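Gripper code asks vendors to show their misses

24 April 2024 — A new voluntary code for testing tabletop robots asks companies to publish every failed grasp along with the good ones. It has no inspector and no penalty, and the firms that sign it will grade themselves.

The code, drafted by the testing firm Driltik, runs to seven pages. Two vendors, Bidstead and Clovar, have signed. Five others were invited in December and have yet to reply.

Under its rules, a test must state how the table was cleaned, when the finger pads were last changed and who reset the objects between tries. A run of 115 attempts is the minimum for any success rate quoted in a brochure.

"I like the rule about pads. I'd like it more if somebody checked," said Efua Sowah, a safety engineer at the packaging firm Vávra. She noted that a signatory can drop out the day before its numbers are due.

Number puzzles are among the tasks the code covers, with each tile scored separately.

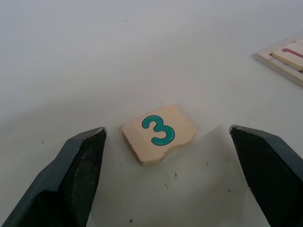 What happens next

Nii Appiah, who edited the draft at Driltik, said outside audits were discussed and put off over cost. He expects a second version but would not give a date. The first set of self-reported results will go up on the signatories' own websites, in whatever format they choose.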